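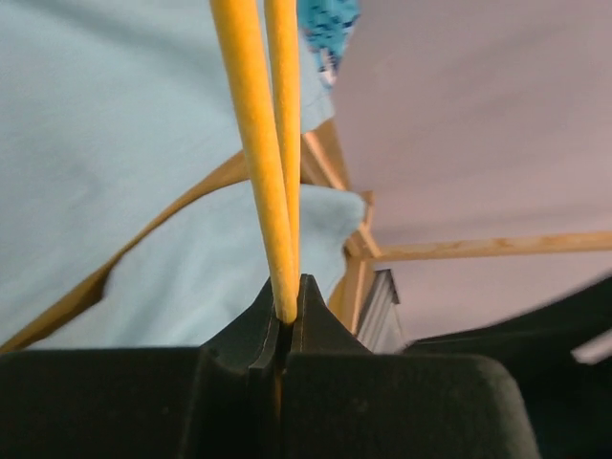
Skuken Textile Reuse Project
Interim report to the Priseo Fund, October 2022
Prepared by Hagos Woldegiorgis

1. Period covered
Work carried out from April to the end of last month, under budget lines 1 through 4.

2. Collection
Collection points at the Skuken library and the Fan Street market hall operated on the agreed schedule. Intake for the period was 600 kg against a target of 600 kg. Wool and cotton made up most of the weight. Mixed synthetics remain difficult to place and are baled for storage.

3. Sorting and repair
Sorting follows the four-grade scheme described in the application. Grade B items go to the repair room, where missing fasteners, open seams and worn drawcords account for most of the work. Angelica Manalastas revised the intake form in June so that fiber content is entered before grading. Entries made on the old form have not been converted.

4. Training
Repair courses had 80 places, all filled. Of those enrolled, 28 went on to the advanced course in machine mending. Two sessions were moved when the heating in the annex failed.

5. Deviations
The Wondar inventory software was installed seven weeks late. Stock figures before that date come from paper records and should be treated as provisional. Spending on line 3 (thread, cord, needles) is at 80 percent of the annual amount. We request approval to move unspent transport funds to this line.

6. Next period
Second round of courses; sale of baled synthetics; stock count at both collection points.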